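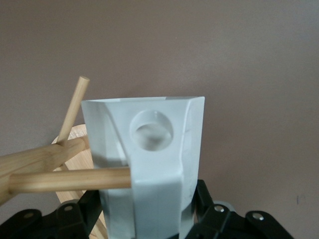

Two years of line-following buggies had been enough for my group, and the arms were the first thing we booked where the older ones stopped asking what time we finished, writes Fotini Petridis.

Wunis Two-Arm Bench
For school clubs, college classes and student projects

The Wunis bench is a complete workplace for teaching students to program a pair of robot arms. It is hired out by Bevach by the term, with software, practice pieces and a course of sessions written for a club that meets once a week. It can also be used for a single longer project, or for a team getting ready for the Prommont student handling competition.

The bench suits students of 14 and over. They don't need to have programmed a robot before. It helps if one or two in the group have written a little code, and the first session is easier if someone has read the safety sheet beforehand.

What is in the hire

Table with two arms, left and right
Two-finger grippers with curved fingertips
Small camera at the gripper, with its lead
Control computer and screen
Two stop buttons, one for the student and one for the supervisor
Roll of brown table paper
Box of wood and plastic practice pieces
Printed course folder and a memory stick with the same pages

A laptop is not included. Students who want to write code away from the bench can install the editor on their own machines and bring the program over on the stick. The editor checks a program for missing steps but it does not simulate the arms, so the first run is always done at the lowest speed.

How the course goes

The folder has ten sessions. The first two are about moving one arm by hand and saving positions. Sessions three to five bring in the gripper: how far to open, how hard to close, and where to take hold. Session six is the first with the camera. The last four are project sessions, and clubs mostly use them for a task of their own.

Small groups work best. We suggest four students at the bench, with one at the keyboard, one at the stop button and two writing the log. Swap places at each new task. A bigger club can split, with the other half planning the next program on paper.

The log matters more than students expect. They write down the starting position, the speed and what went wrong, and they compare it with the next attempt. Chrysanthi Moschos, who wrote the course, has left the log pages fairly bare so that a group can rule its own columns.

Speed is set as a share of the full rate. The club setting stops at 40 per cent and can't be raised without the supervisor's code.

The practice pieces

Easy pieces are plain blocks. After those come the open wooden pieces, built up from thin sticks on a flat base, with a white faceted grip block for the fingers to close on. Sticks going off in different directions leave the gripper fewer ways in, and students have to plan the approach before they think about the lift. A program that worked well on a plain block will often need another saved position on the way down.

The usual task is to approach slowly, close on the faceted block, lift a little, set down and let go. Once that can be repeated, turn the piece on the table and start again. Groups that use the camera can try finding the block in the picture first – allow a whole session for this.

Cover the table with the brown paper before each block of sessions. Students can draw starting marks on it in pencil and throw the sheet away when it gets too crowded. Keep the used sheets if your team is entering the competition, as they are handy evidence for the project book.
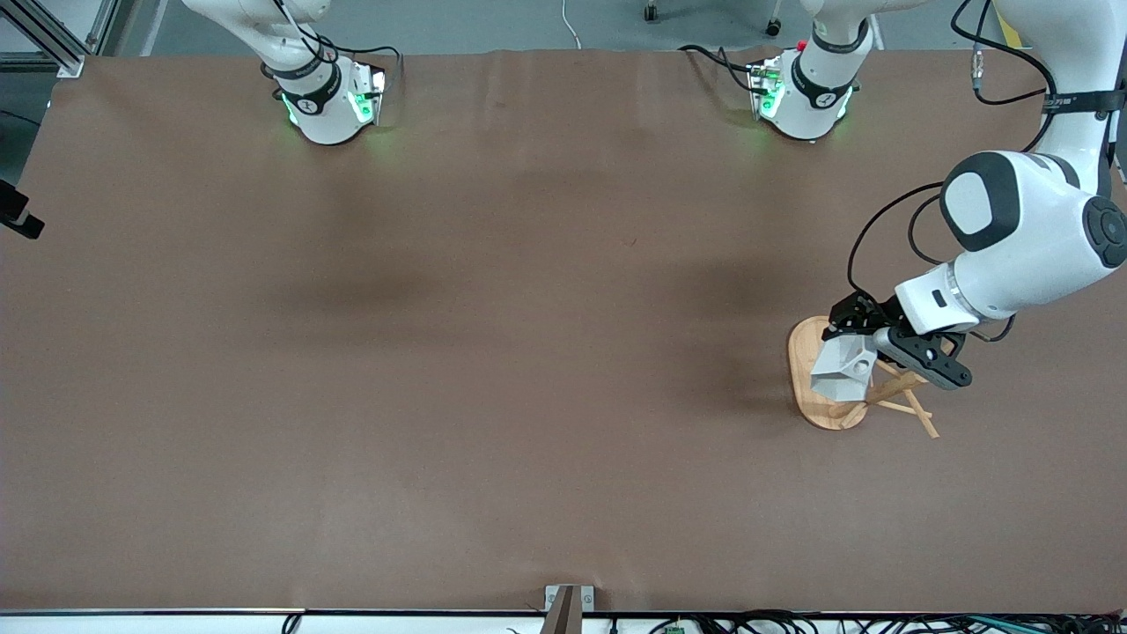 Space and setting up

The bench needs a level floor and a clear gap of 1000 mm on every side that students can walk along. It runs from an ordinary wall socket. Please don't use an extension reel.

Delivery is to a ground-floor room, or to an upper floor if there is a lift. Setting up takes us a morning, and we ask for one member of staff to be there for the last hour to go through the stop buttons and the start-up checks. Both have to be signed for before students use the arms.

Cables stay as we leave them. If a lead is pulled or a connector has come loose, press stop and ring us.

Using the bench for Prommont

Teams may prepare on any bench they like, but the handling task at Prommont uses pieces very close to ours. The team in the junior class has 40 minutes to write, test and show a program. Judges look at the log as well as the run. Entries close in April, and the team does its own entering – hiring a bench does not put you on the list.

Iraklis Makris can send the course notes for competition teams. They cover moving both arms in the same program, which the ordinary folder leaves until session nine.

Hire and prices

One term, full course: £600
Delivery and collection: quoted by distance
Extra box of practice pieces: on request
Second printed folder: no charge

Ordinary wear to fingertips and practice pieces is included in the hire. Damage to an arm is covered by your own insurance, and we send the value and serial numbers with the booking form so that you can have them added.

Bookings for the summer term are open. Ask for Angeliki Stergiou at Bevach, and give the age of the group, the number of students and the floor the room is on.

Page last changed 22 January 2020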